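### 4.2 How a leader's health gets reported

We collected 1012 news items on the illness of sitting or former heads of government, all published before Feb 7, 2025. Most were short. In 483 of them the only source was the leader's own successor, a person with an unusual interest in the diagnosis.

Official wording proved durable. "Resting comfortably" was used of patients who were resting, patients who were traveling, and one who had been dead since the previous evening. Kruger's earlier coding scheme, built for the Tumstead archive, put all of these under "stable." 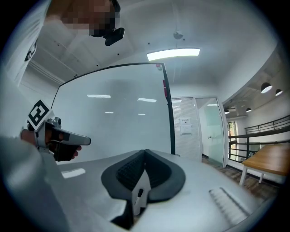 We split that category into 6 grades, running from "seen in public" to "greeted supporters by letter." Two coders worked apart and then compared notes. They disagreed most over rallies, where a remark about a rival's legs may be news, sympathy or campaigning, and the crowd's applause is little help in deciding.

The Reltia and Gristach wire files gave us about 900 follow-up items. Few corrected the first report. Dela Peña's local papers did so more often, usually on an inside page below the crop prices. 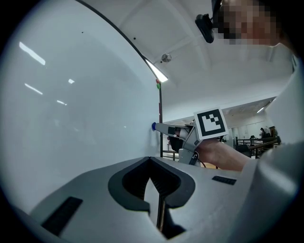 **Figure 3.** Ceiling light tube, with a red indicator light over a green one beneath it.

Items that named a hospital were also more likely to name a doctor, though the doctor seldom said anything. We return to silent doctors in Section 5.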